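Undero project - staff and automation meeting, March
Held in the small office, 2 pm

Chair: Radu Grecu
Present: Firo team, Undero operators, Nedelcu (facilities contractor)
Apologies: Bukar, who are supplying the arm and were invited to discuss the arm

1. Minutes of the last meeting
Agreed, after "enthusiasm" was changed to "interest".

2. Where the work has got to
Radu reported that the operators have logged 600 runs of the microwave task using the hand-held grippers, of which 102 will have to be done again. The task remains opening the door, bowl in, bowl out. It was noted that grown adults are now being trained to use a microwave, and that some of them have got worse at it.
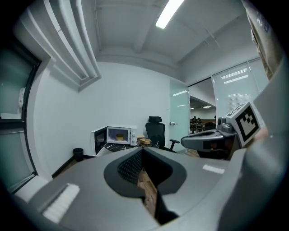
Item 2: microwave with the door open and the bowl inside, beyond the two grippers.

3. What changes for staff
Operators asked what happens to them once the arm can do the kitchen round. Radu said no posts would go this year. Asked about next year, he said that was a very good question - the minute-taker was asked to record that it was not an answer.

Two operators will move to checking runs on screen. They wanted to know if this was a promotion. Grading to be settled before anyone moves.

4. Wrists and shoulders
Holding the grippers out in front for a whole session is tiring. Agreed: sessions limited to 21 minutes, with a proper break after each. Radu had proposed 30 and was outvoted by everyone who has held one.

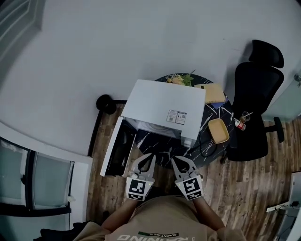

5. Actions
Radu - written answer on jobs after this year, in sentences.
Firo - new rota with the shorter sessions.
Nedelcu - quote for a second table.
Bukar - attend.

6. Any other business
A request for a microwave that staff may use for lunch. Carried forward, again.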